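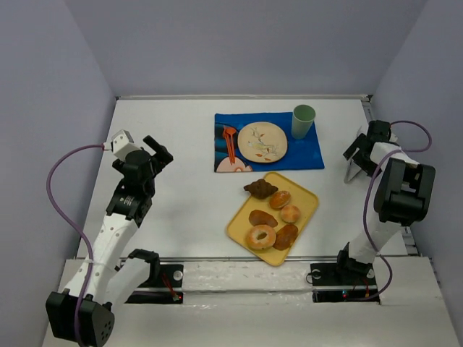

Both arms at the bread table, place setting at the back and the yellow tray in front.

Right gripper lets go in the middle of a move, arm keeps going like nothing happened

Farzana Uddin
Posted 2019-07-21

Hi all, long-time reader, first time posting because I'm finally stuck. We have a two-arm table-setting and serving setup running on Oltositz. The job is easy on paper: the right arm picks up a pair of metal tongs, moves bread from the yellow tray over to the plate, puts the tongs back down, and goes home. The left arm mostly stays out of the way and helps if the tray needs a nudge.

For months it was fine. Then a couple of weeks ago the right gripper started dropping out. It closes on the tongs, the arm lifts, and on some runs the fingers just go slack partway across. Tongs fall, bread falls, and the arm carries on with the rest of the path holding nothing. It even does the little lowering motion over the plate and comes back. I'd laugh if it hadn't flung the tongs at the back wall last time. No one was near it, thank goodness.

What the log gives me is one line, "gripper heartbeat lost," and then a second or so later "gripper heartbeat restored." That's it. The arm itself never faults. I ran 100 cycles with nobody touching anything and it happened on 2 of them, so it's rare enough to be really annoying to chase.
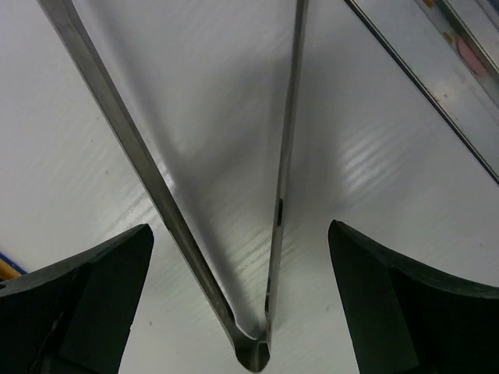 Tongs between the fingers, no contact yet.

Stuff I've tried so far:

Restarted everything, obviously. Reinstalled the gripper driver. Raised the heartbeat timeout to 1,000 milliseconds, and that made the warning go away on some of the short dropouts but the fingers still went slack, so I think I only hid it. Lowered the grip force in case it was tripping on current (the tongs are thin and springy and I wondered if it was squeezing too hard). No change. Raised it again. No change either, except now I worry about the tongs.

I've also watched the approach over and over from the wrist camera and I don't see anything wrong with where the fingers go. They come down on both sides of the metal the way they should. So I don't believe it's a bad grasp that slips, but I'm open to being told I'm wrong!

My coworker Setareh Moradi thinks it's the purple cable going out to the gripper. I said a bad cable would fail all the time. We have a coffee riding on this. Any ideas before I start ordering parts? And is there a way to make the arm stop when this happens? That part bugs me more than the fault does.

Eckhard Janssen

Had this. Swap the gripper. Ours was a Babić one and the board inside was bad, replaced it, fine ever since.

Farzana Uddin

Thanks Eckhard, did yours also come back by itself after a second? I'd hate to buy a whole gripper and find out it was a cable. They're not cheap.

Eckhard Janssen

Don't remember. It was in December and I didn't write it down. Might have changed the cable at the same time, now that you ask.

Houshang Parsa

Buy Setareh the coffee. I can't prove it from here, but a link that drops for a moment and comes back, with the arm perfectly happy, smells like a wire that's broken inside the jacket or a plug that isn't fully seated. And they really don't fail all the time. A broken strand still touches itself in most positions. It opens up when the cable bends a certain way, and on your path that may only happen in one spot, and only if the loop happens to swing a little farther than usual.

So before you order anything, find the spot. Plot the joint angles at the moment of every "heartbeat lost" line. If they bunch up around one wrist angle, you've got your answer. If they're scattered all over the place then I'd start looking at the gripper board or the power supply, and Eckhard may be right after all.

Then do the wiggle test. Gripper powered, arm parked and brakes on, motion disabled so the arm can't go anywhere. Have the heartbeat log open on a screen where you can see it. Open the gripper away from your hands and don't command it while you're doing this. Bend the cable gently, starting at the plug on the gripper and working down toward the base a couple of inches at a time. Spend the longest at the plug and wherever the cable is tied down to the link, those are the two places that get worked the hardest. If the log blinks, stop and mark the spot with tape.

The other thing, and it costs nothing — swap the cables between the left arm and the right arm. Power off for that. If the fault moves over to the left gripper, it's the cable. If it stays on the right, it isn't. I'd do this one even if the wiggle test comes up clean. You'll have to make the left arm do the right arm's kind of motion for it to be a fair test though, if it spends its day standing around it'll never fail.

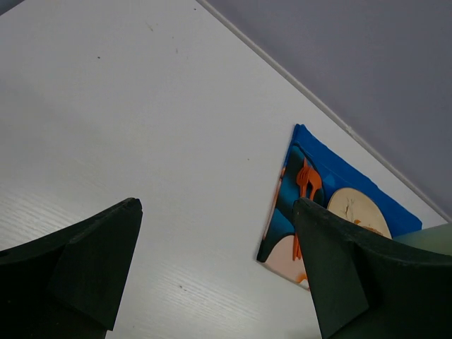 Orange fork and spoon on the printed side of the mat, as the wrist camera gets it.

Two more bits. Put your timeout back to whatever it was. Making it longer means the controller waits longer before it admits something's wrong, and with metal tongs in the air you want it to find out sooner. And leave the grip force alone until this is sorted, otherwise you're changing two things at once and you'll never know which one did it.

When you put the new cable on, give it a loop big enough that it never pulls straight at the far end of the wrist travel, but not so big it can catch on the arm or sweep the cup off the mat. I run the wrist slowly from one end to the other by hand jog and just watch the cable the whole way. Tedious, but I've saved myself a few broken plugs like that.

Fatemeh Mohammadi

Agree with Houshang on the cable. I want to pick up the other half of the post, the arm carrying on without its gripper, since that would still be a problem with a brand new cable on it.

In Oltositz the gripper is treated as an accessory by default, so losing it is only a warning. Go into the cell settings, find the device list, and change the gripper from "warn" to "stop motion." Do it for both arms. On our version it has to be saved per arm and then the cell restarted, and it's easy to miss the second one (I did). After that a lost heartbeat should stop the arm where it is and wait for a person to clear it. Test it with an empty gripper at low speed by pausing the gripper driver from the console. Don't yank the plug out to test it, you'll end up with a second bad connector.

I'd also add a check after the lift: read the finger width, and if it's wider or narrower than it should be with the tongs in there, stop. It's a few lines in the script. That one catches real slips too, which the heartbeat never will.

Keep in mind a stop in software like this is for saving your bread and your tongs. It isn't what keeps people safe. For that you want your emergency stop and your guarding, and a rule that no one leans in while it's running.
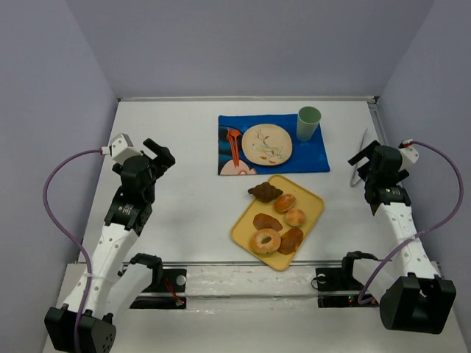
Can I reach in and grab dropped tongs while the gripper is showing a fault?

Cut the motor power with the emergency stop first, then reach in, because the gripper can reconnect by itself and close on the last command it was given.

Farzana Uddin

Okay, update! Did the plot like Houshang said. Every dropout in the log is within a few degrees of the same wrist angle, right at the end of the turn toward the plate. Then the wiggle test, and it blinked twice when I bent the cable close to the gripper plug. Taped it. Swapped left and right after that and now the LEFT gripper drops out when I make it do the same turn, while the right one hasn't missed a beat.

So cable it is. New one is ordered from Flideo, and both grippers are on "stop motion" now (yes, I missed the second one too, thanks for the warning Fatemeh). Timeout is back where it was. Still have to write the finger width check. Setareh wants a large.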